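Kiltis Brand Studio: Common Questions

What does a naming project include?
You get a written summary of what we learned in the first interview, a long list of names, a short list of the ones we would defend, and a basic check of each against company registers and web addresses. Logo work is quoted separately.

How many names will I see?
The long list usually has 30. Most get crossed out in the first meeting.

Do you check trademarks?
We do a first search only. Before you print anything, have a trademark attorney do a full one. We can send our notes to yours.

Can we keep our old name?
Yes. Skostar came to us for a new name and kept the one they had. We redrew the lettering, changed the colors and rewrote the sign over the door. You pay for the hours used up to that point.

Who will I be working with?
Iida Halonen runs the naming side. Arturo Benedetti does type and logos. Kauko Pesonen handles quotes and invoices, so please write to him if a bill looks wrong.

What does it cost?
The first interview is $310 and comes off the final bill if you go ahead. A naming project for a business with one location is $2000. Signs, vans and packaging depend on how many pieces there are.

How long does it take?
Five weeks if one person on your side makes the decisions. Longer if the names have to go around a board. We don't start new projects in January.

What files do I get with a logo?
Vector files, PNGs in two sizes, a one-color version and a page listing the color values. Fonts are licensed in your name and billed at cost.

Can I use the name before I have paid in full?
No. Rights pass to you when the last invoice is settled.

Do you write websites too?
Short ones, up to eight pages. For shops with a large catalog we pass the work to Sinan Çetinkaya, who bills you directly.

Prices on this page were last changed October 4, 2020.

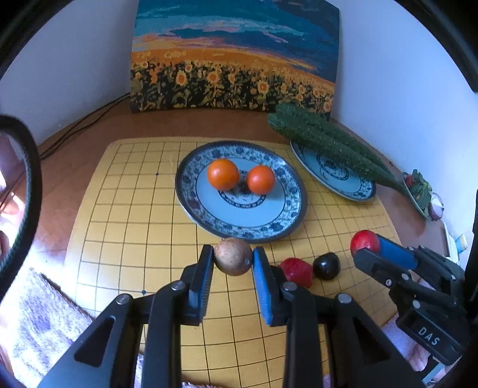
Quotes sent before that date stay at the old rate until they expire. If your quote has no expiration date on it, ask Kauko for a new copy.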